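Drikesano Parts Sorting Project
Progress report to the Vaso Fund
Nov 2, 2023

Work under the grant continued as planned during the reporting period. The Ostapchuk storeroom has now entered 138 small parts in the stock register, and the remaining 30 are scheduled for November. Labels are checked against the register before any part is shelved.

Two matters remain open. The Zundeo shelving order has not been delivered, and the register still lacks a field for part condition. Neither affects the budget. We request approval to carry the unspent shelving funds into the next period. 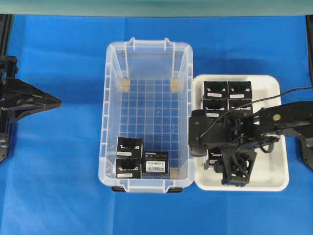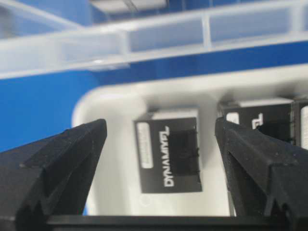
Labeled black units at the sorting station: clear bin and white tray (first), white tray in close view (second).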